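Chapter 7
Bags, Pouches, and Other Flexible Packaging

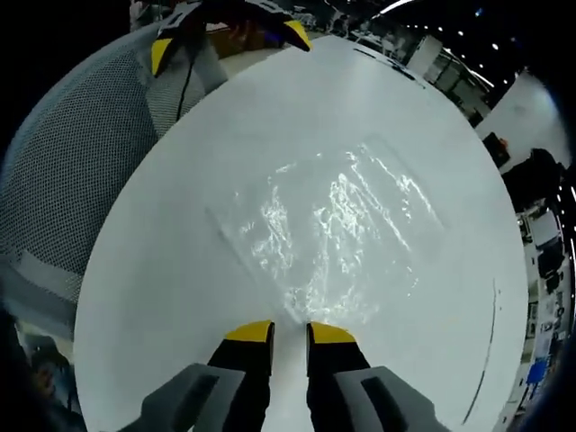 Flexible packaging is the general name for any container that takes its shape from what is put into it. A carton has a shape of its own and keeps it when empty. A bag does not. The packer must open it, hold it open, fill it, and close it, and at each of these steps the material may fold, cling, or slip. For this reason the work of bagging is taught separately from the work of boxing, although in most packing rooms the same people do both.

This chapter deals with clear bags of the kind used for small goods: hardware, stationery, garments, printed matter, and spare parts. Paper sacks and bulk liners are treated in Chapter 8. Heat sealing is introduced here only so far as the student needs it to choose a bag; the operation of sealing equipment is covered in Chapter 9.

After completing the chapter, the student should be able to name the parts of a bag, select a suitable size and thickness for a given item, prepare a table for bagging, open and fill a bag without damaging it, and inspect a finished pack. The terms printed in the word list at the end of the chapter should be learned before the practical work is attempted.

7.1 Why Clear Bags Are Used

A clear bag allows the contents to be checked without opening the pack. This is its chief advantage in the stockroom, where an item may be handled many times between receipt and sale. The clerk can read a label through the film, confirm a color, or see that a part is missing. An opaque bag must carry all of this information on the outside, and any error in the marking will remain hidden until the customer finds it.

Clear film also has drawbacks. It gives no protection from light, and goods that fade should not be stored in it for long periods. It shows every scratch and crease. It is slippery when stacked. It may build up static charge in dry weather, so that thin bags stick to one another, to the table, and to the hands of the packer.

The student should not assume that two clear bags are made of the same material because they look alike. Several plastics are sold as clear film, and they differ in stiffness, in strength, and in the way they tear. Polyethylene is soft and stretches before it breaks. Polypropylene is usually clearer and crisper to the touch, and once a tear has started at the edge it may run quickly. The supplier's carton or data sheet should be consulted in every case.

7.2 The Parts of a Bag

The open end of a bag is called the mouth. The opposite end is the base. The two long edges are the sides, and the two sheets of film between them are the front and back panels. In a flat bag the panels are joined directly at the sides. In a gusseted bag an extra fold of film is set into each side, or into the base, so that the bag can open out to receive a thicker item.

Some bags have a lip, meaning that one panel extends beyond the other at the mouth. The lip gives the packer an edge to take hold of and can be folded over to close the bag. It may carry a strip of adhesive under a paper or plastic liner. Where there is no lip, the two panels end together, and the mouth must be found by rubbing the edge between finger and thumb.

A seam is any line along which film has been joined. Seams are the weakest part of most bags, and the base seam carries the greatest load. When a bag fails in use, the student should look first at the base seam, then at the lower corners, and only after that at the panels.

7.3 Choosing a Size

Bag sizes are given with the width of the mouth first and the length second. The lip, if there is one, is normally stated separately. A gusseted bag has a third figure for the depth of the gusset.

To find the width needed for a solid item in a flat bag, add the width of the item to its thickness, and then add an allowance for ease of loading. For the exercises in this book the allowance is 2 inches. To find the length, add the length of the item to its thickness, and then add whatever the method of closing requires. A folded closing requires more length than a sealed one.

A bag that is too small will strain at the seams and take a long time to load. A bag that is too large wastes material and allows the item to shift. It also holds air, which makes the finished packs difficult to stack. Where no exact size is in stock, the next size up is preferred, and the surplus is folded behind the item before the bag goes into its carton.

Thickness is selected according to the weight and the shape of the goods. Soft items with no corners may be put into thin film. Items with points or sharp edges need thicker film or an inner wrap. Weight alone is a poor guide, as a light item with one sharp corner will puncture a bag that would carry a much heavier item of rounded shape.

7.4 Preparing the Table

The surface used for bagging must be clean, dry, and smooth. Grit left on the table will scratch the film and can work its way into the mouth of the bag. A rough edge will catch the panels as they are drawn across it. Either a square or a round table may be used. A round table has no corners to snag the film, but it gives less usable room along the edge, and stacks of finished packs must be kept closer to the middle.

Color deserves some thought. Clear film is difficult to see on a white surface, particularly under strong overhead lamps, when the creases shine and the true edges of the bag are faint by comparison. A packer who works at a white table should learn to locate the sides by touch. Many packing rooms place a dark mat under the work for inspection and take it away for loading, since clear film tends to cling to the mat. The student should try both arrangements and note which is more comfortable.

Before starting, the packer should lay out the goods on one side and the bags on the other, with an open space between. Only the bag being worked on should lie in that space. Cartons for finished packs are kept off the working area, within reach and with the flaps folded back. The chair should be set so that the forearms rest level with the table, and it should be moved away altogether if the work is to be done standing.

7.5 Opening and Loading

A new bag is nearly always flat, and its panels may be pressed together tightly from storage. The packer should lay the bag down with the mouth facing the body, smooth it once from base to mouth, and then separate the panels at the center of the mouth. Pulling at the corners first is a common mistake. The corners are joined to the side seams, and force applied there may start a tear.

Once the panels are apart, the packer slides one hand inside to the base and spreads the fingers. This opens the lower corners, which otherwise remain stuck and prevent the item from seating fully. For small bags two fingers are enough. Blowing into a bag to open it is not permitted in any food, medical, or electronic work and is discouraged everywhere else.

The item is loaded heaviest end first unless the work order says differently. Printed matter is loaded with the face toward the front panel. Garments are loaded with the folded edge leading, so that loose edges do not catch. When the item has reached the base, the packer presses gently from the base toward the mouth to let out the air, and then closes the bag by the method required.

7.6 A Packing Room at Work

The following account concerns a small packing room operated by Gornance, a distributor of cabinet fittings in Mavanside. The room handled 614 bagged orders in September of its first year. Of these, 172 were opened again before shipment, most of them to correct the contents. The firm first supposed that its packers were being careless.

A review of the room led to a different finding. The goods and the empty bags were kept on the same side of the table, and the packers reached across one to get to the other. Parts from one order were being swept into the next. The bags themselves, supplied by Tamura in cartons of 1000, were two sizes larger than the fittings required, and a small part could sit unnoticed in a fold near the base.

The firm moved the goods, ordered a smaller bag, and introduced a check of each pack over a dark mat. No change was made in staff or in the hours worked. The record sheets from the room are reproduced in the workbook, where the student will be asked to suggest further changes and to give grounds for each.

A second room, belonging to the garment wholesaler Setora, is described in Section 7.9. Its difficulties were of another kind and arose mainly from static.

7.7 Storing Empty Bags

Empty bags should be kept in their original carton until needed. Film that is left lying out gathers dust, and a single bag left on a table is easily creased by whatever is next put down on top of it. A creased bag is still usable for most purposes, but it should not be chosen for retail display, and it should be smoothed by hand before loading.

Cartons of film are stored flat, away from heaters and direct sun. They should not be stacked so high that the lower ones are crushed. Opened cartons are used before new ones, and the date of opening is written on the end panel.

Last updated: 2024-05-04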